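5. Your first grasp plan in Trellis 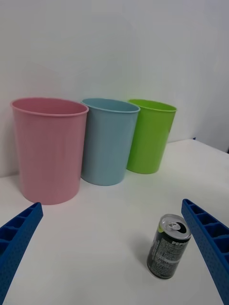
Wrist view, can and three bins. Photo: Rin Higuchi

Now the fun part – Trellis gets to plan a pick!

1. Open the wrist view. Check that the can sits between both fingertips. It can be closer to one finger; the planner centers the grasp for you.

2. Click the can and name it "target". Then name the pink, light blue and green bins.

3. Choose a bin and press Plan. The solver tries up to 3000 paths and draws the best one in the preview.

4. Play the preview at least 2 times, then press Run.

Note: The bins overlap in this view, so click near the rim of each one.

Caution: Keep hands off the table during Run. Error 608 means the plan is stale – go back to step 3.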